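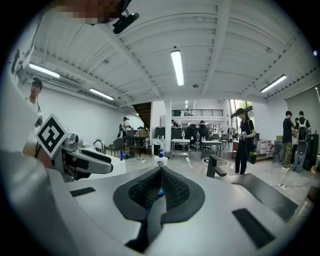 Satish Sandhu writes that his first loaf from the Mevell came out "like a doorstop, but the best-tasting doorstop I've ever had," and wants to know if he should grind finer. Yes, Satish, two clicks finer, and give the dough more water than the recipe says! Fresh whole wheat drinks a lot.

# Mevell Hand Grain Mill

We've been grinding on this mill all winter and we still get a little giddy when the flour starts coming down. It smells like a field. It does wheat, rye, spelt, dry corn and rice, and it'll crack oats for porridge if you open the burrs right up (try that one on a cold Monday, with brown sugar).

The long crank makes the work easier than you'd expect. Corn is still a workout, so run it through coarse first and then again on a finer setting.

## Specs

| | |
|---|---|
| Hopper | 600 g of wheat |
| Flour bin | 500 g |
| Burrs | Cast steel, conical |
| Crank length | 237 mm |
| Clamp | Fits counters up to 2 in. thick |

Yes, the hopper holds more than the bin. Put a big bowl underneath if you're filling it to the top.

## What not to grind

Nuts, flax, poppy seed, coffee. Anything oily gums up the burrs, and getting it out means taking the whole head apart. For those, look at the Tastitz seed mill.

## Cleaning

Dry brush only, please! Water will rust the burrs. A handful of white rice on a coarse setting clears out old flour nicely, especially between rye and wheat.

## In the box

- Mill with crank and clamp
- Flour bin
- Brush
- Recipe card for Upadhyay flatbread, enough for eight, starting from 200 g of wheat

Spare burrs are sold separately. The next batch of mills ships in February.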